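Subject: Re: [home-machines] can any of them do the dishes yet?

Last updated: March

Hi all, and thanks to Rocío for kicking this one off again! 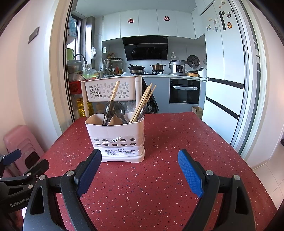
I think we're closer than the gloomier posts here suggest, and I want to argue it from the smallest chore I know, sorting chopsticks and spoons into a caddy.

Rocío Zavala wrote:
> My test is simple. I have a kitchen, I have dinner things,
> and I want them put where they go. Folding a towel on a
> bare bench doesn't count. Has anyone on this list seen a
> machine do a real kitchen, start to finish?

Start to finish, no, I haven't. But parts of it, yes, and they're good parts. Jad Akl and I spent the spring at Trolleswood on exactly this (two fingers, soft pads, ordinary tableware) and we logged 3,198 tries at putting one thing into one slot. Spoons went well early on. Chopsticks were miserable for weeks — they roll, they cross each other, and when you pull one out of a bundle its neighbor wants to come too. See-through plastic is nasty as well, because the depth readings go right through it and the fingers close on air.

What cheered me up was the last batch. We ran 148 tries with mixed pieces and a caddy we hadn't used before, and it needed a person to step in only 3 times. Two of those were the same spoon! Kamol Wiriya thinks the pads did most of it and I think it was the extra demonstrations, so we're still arguing.

Where I agree with Rocío is the "start to finish" bit. Peeling wrap off new things, moving a bag out of the way, noticing that a lid is still on a pot — all of that is the chore too, and we haven't touched it. Mayuree Siriwan has some ideas about the wrap and I'm hoping she'll post them.

If anybody at Jotden or Grenditz has numbers on thin round things, please share, even the bad ones. I'll put our grip settings up tonight after 8.

Rostyslav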